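Home Features Travel Food & Drink Makers Back Issues Subscribe

Filed under: Food & Drink / Small Towns

The Counter by the Window

How takeout coffee put a mill town back on its feet, one early morning at a time

By six-fifteen the line at Kimaro is already out the door and past the old feed scale, and I could not be happier to be standing in it. It's May, there's still frost on the truck hoods, and the woman ahead of me is holding three orders in her head for the crew at the lumberyard. She says them under her breath like a song. Large, large, small with oat. Large, large, small with oat.

I grew up forty minutes from Skostier and I remember when the only hot drink you could buy on Mill Street came out of a vending machine in the laundromat (the soup and the coffee shared a spout, so you learned to order coffee first thing and never after lunch). The town has 3,000 people on a good day. It now has three coffee counters, a roaster, and a bakery that opens before the school buses roll, and every one of them is busy. I went back for a week to drink as much of it as I could stand.

Kimaro came first. It opened in what used to be the ticket office of the bus depot, a room so narrow that the barista can touch both walls. There are no tables. There is a window, a shelf under the window, and a heater that someone's uncle wired in over the door. You order, you shuffle left, you drink it on the sidewalk or you carry it to work. In its first winter the place sold 70 cups on a normal morning, which the owners thought was wonderful, and then the hospital across the river changed its shift times and everything went wild.

What I love about a takeout counter is how much talking gets done in four minutes. A café with armchairs is a fine thing, and I've lost whole afternoons to them, but people in armchairs mostly look at their laptops. In a line you're stuck with each other! I heard about a goat with a hernia, a disputed fence, a wedding moved from the church hall to the boathouse, and the correct way to bleed a radiator. A man I'd never met asked me to look at a mole on his neck. I told him to see a doctor, and two people behind me agreed.
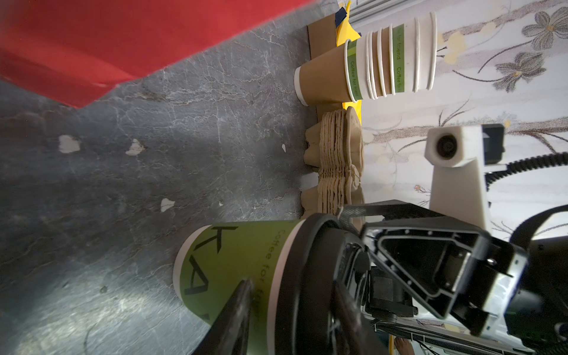
The roaster, Hamska, sits up the hill in a cinder-block building that once belonged to a sign painter. You can smell it from the bridge when the wind is right. They roast twice a week in a drum machine bought secondhand from a candy factory, and they'll let you stand there and watch as long as you don't lean on anything. I stood there for two hours. The beans go in pale and grassy, then they smell like toast, then like popcorn, and then there's the crack, a real sound, like twigs underfoot, and everybody in the room stops talking to listen to it.

Hamska sells to all three counters in town and keeps a different blend for each. Kimaro's is the dark one, built to stand up to milk. The bakery takes something lighter with a bit of orange peel in it, wonderful with their rye buns, a little thin on its own if you ask me. The third counter, inside the hardware store, wanted a coffee that could sit in a pump pot until noon without turning mean, and that took 39 tries. I tasted the winner at eleven-thirty, next to the paint chips, and it was good! Round, nutty, still sweet at the end. I bought a bag of it and a box of wood screws.

There's been some grumbling, of course. The street has one public trash can between the depot and the bridge, and by nine it's stuffed. The schoolteachers want lids collected separately and the town wants someone else to pay for it. A refill scheme called Valari started last fall with 2,000 steel mugs, each with a number stamped in the base. You pay a deposit, drink your coffee, and drop the mug at any counter. A lot of the mugs have wandered off to kitchen shelves and truck cabs, and one turned up in a hayloft with a kitten asleep beside it. But people do use them, more each month, and the dent patterns have become a kind of local handwriting. Number 12 has plainly been run over.

I kept asking people what they did before. Thermos, mostly. Instant at the kitchen sink. One retired bus driver told me he'd never liked coffee at all and still doesn't, and that he gets a hot chocolate at Kimaro every single morning because his wife used to meet him off the early run at that same window. He stands on the left, under the heater, and they start making it when they see his hat.

If you go, go early. The rye buns are gone by eight and the good parking is gone before that. Walk up to Hamska on a roasting day and take the footpath along the river, where the old mill race is full of marsh marigolds in spring and the planks are slick near the second gate. Bring cash for the hardware store, whose card reader works when it feels like it. Order the pump pot coffee and drink it on the loading dock with your feet hanging over the edge.

On my last morning the lumberyard woman was ahead of me again. She had five orders this time and she'd written them on her hand.

Contact the editors | Advertise | Privacy | © All rights reserved | Back to top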